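Grosach packing room opens its doors on Friday

If you have ever wondered who tucks the folded instructions into the box before it reaches your door, Friday is your chance to find out, as the packing room at Grosach is letting neighbours in for a look round from 2 o'clock.

Haruna Notes, the firm's newsletter, promises tea, and Haruna Nishimura herself will be showing people how a carton is put together, from flat card to closed lid. 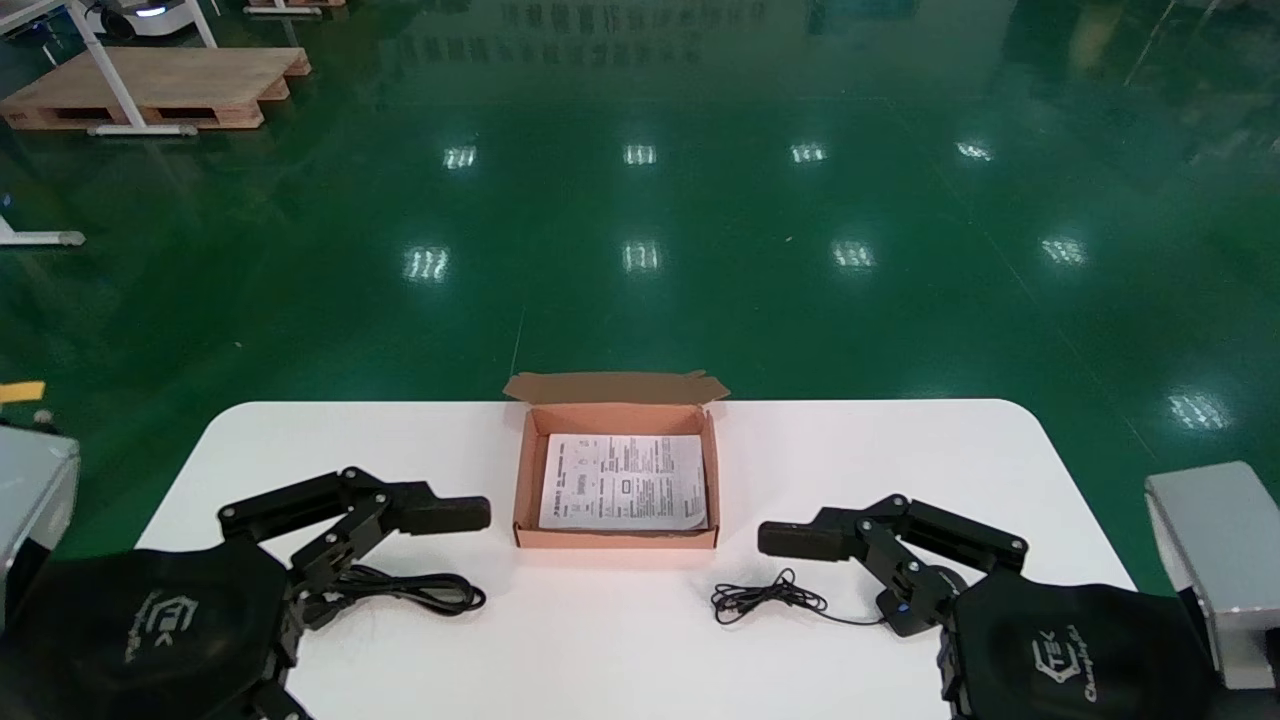
An open box with its instruction sheet on the packing table.

There are 89 places and children are very welcome, though do please wear sensible shoes.

Comments

Buppha Petchrat: Lovely! Bringing both my boys.

Itsuki Hoshino: Is there parking?

Contact us | © Grosach News | Back to top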